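Notebook, Thursday

Day four with the Relus simulation package from Wikberg. We are on the trial license, which covers the arm, the two-finger gripper and 19 room scenes. Question for this week is whether we can use it to check wrist camera views before we buy mounts for the Clornalton cell.

Install was fine on the second try. First try failed on the old graphics driver, same as Pringle did last year. Loaded the mauve room, moved the arm to a test pose and saved the wrist view. 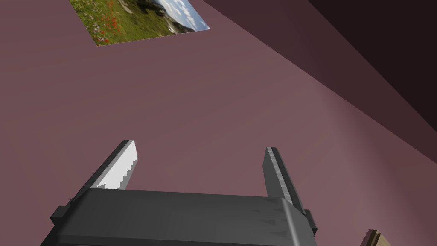
Wrist view, gripper open, looking up at the wall with the poppy meadow picture.

Fingers read clearly against the wall and the gap between them is wide open, so the view is usable for checking clearance. Shading on the palm housing is uneven, with a few small triangular artifacts toward the lower right. The lit face of the left finger has a stair-stepped edge. Turned shadow quality up one notch and the render went from 44 ms to 70 ms per image. Put it back for now. Want to know if the artifacts come from the gripper mesh or the renderer, so will swap in our own mesh and repeat.

Ran the batch export over lunch. 827 images written, no crash. File names restart at zero if the job is paused, so don't pause it.

Support answered the mesh question with a link to the manual page I had already read. Asked again.

To do: own gripper mesh, same pose. Price for two seats past June. Compare against Pringle on the same machine.

Shared workshop notebook | Contact: bench desk | Back to top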